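Rusura Home Bench - review after a summer of evenings
Posted by Setsuko Fukuda, October 19, 2019

I should start by saying that I've been building a two-armed robot in my half of the garage since April, and that it has taken over a good deal more than my half by now. The arms came as a Nakajima kit, the base I put together myself at the Brasport shared workshop (they have a proper drill press and very patient regulars), and the whole project stands at $3160 in parts so far. So when I saw that Rusura had a simulator meant for people like me, working at home with no lab and no spare arms in the closet, I was ready to like it. And I do like it! With some grumbles, which I'll get to.

What you get is a program that runs on an ordinary gaming computer, a handful of furnished rooms, and an importer for your own robot. You load your arms and grippers, drop them into a room, and try out your code before you let it anywhere near real furniture. I've been working on drawers the whole time. I have a little bedside chest from Stoltarwood that I want my robot to open and close someday, and I would rather it learned its manners on a pretend one first.

Setting up took me two evenings. The importer wanted my joint limits in radians and I had written everything in degrees, so for a while my poor robot folded itself up like a lawn chair. Once that was sorted out I had the wrist view running, and I must have spent an hour just turning the wrist this way and that.

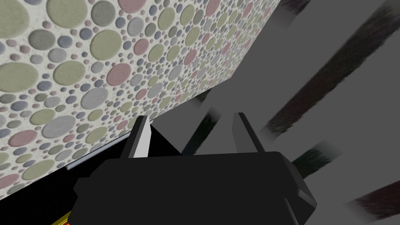

Do you need to have finished the real robot before the simulator is any use?
You only need a model file with the right lengths and joint limits. I started mine when the second arm was still in its box, and a few of the things I learned changed where I mounted the shoulders.

The wrist view is my favorite part of the package. On the real robot I have a cheap camera zip-tied behind each gripper, and it's always a puzzle working out what is up and what is down. Here you can freeze everything, swing the wrist a little, and see how the fingers sit against whatever is behind them. The surfaces have plenty of pattern in them too, which I was glad of. My first tests somewhere else were done against plain gray walls, and my code fell to pieces the minute it met my curtains.

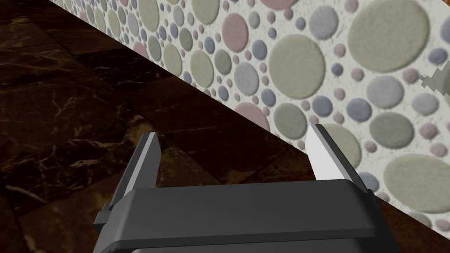 Gripper open, with the marble and the dotted pattern behind it.

Now for contact, which is where cheaper simulators usually let me down. Handles are awkward things. They're thin, they sit close to the drawer, and a finger that comes in slightly crooked wants to skate along the front. I ran 600 attempts over 30 evenings, changing the approach angle a bit each time and keeping notes in a school notebook. The results were close enough to what my real gripper does that I trusted them. I wouldn't say identical - my real fingers have rubber on them that grabs more than it should - but the order of best to worst angles came out the same, and that's what I needed from it.

The view from above the robot's shoulders is the one I use for planning both arms together, 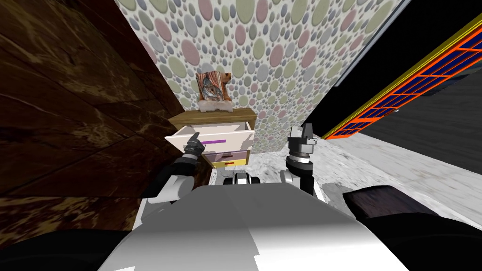 and it takes some getting used to, because you're looking down so steeply that distances along the floor fool you. I kept parking the base too close. If the elbows are bent hard before you've even started, back up. There's a distance readout hidden under the second settings tab, and I wish it were on by default.

My grumbles, then. The manual is thin, and whoever wrote the chapter on friction was in a hurry. Saving a room layout means saving the entire project again, so my disk fills up quickly. Shadows can be switched off to speed things up, but the switch forgets itself every time you restart. I wrote to Rusura about that one and got a friendly answer and no date. 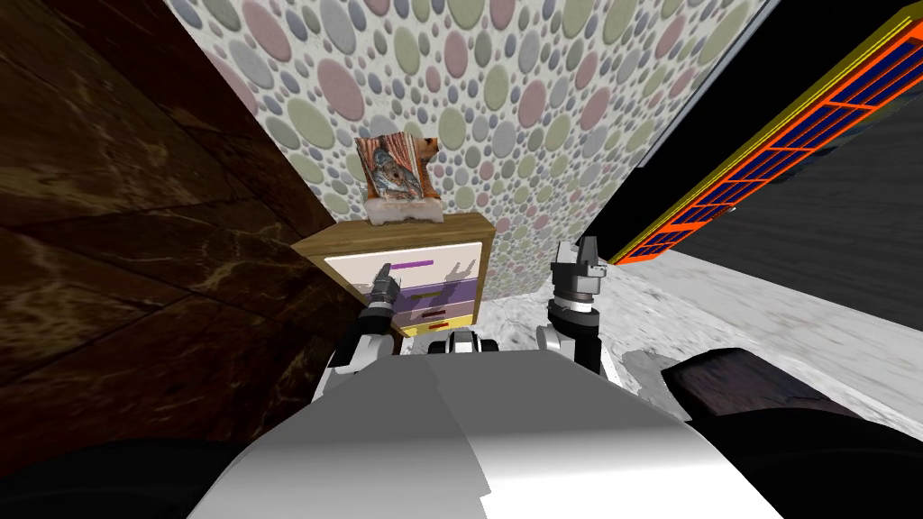
I also found that running both arms at full detail slowed my computer to a crawl. It has 4 cores and it's not young. Running the second arm in the simple mode helped a lot, and for drawer work I couldn't tell the difference in my notes. If you have a newer machine you may never run into this.

Would I buy it again? I would, and I've already talked two people at Brasport into it. The license is paid once, updates are included for the first year, and you can put it on a desktop and a laptop both. If you're building a single small arm to stack blocks, it's probably more than you need. For anything with two arms and furniture in its future, give it a couple of weekends, and check your radians before you import.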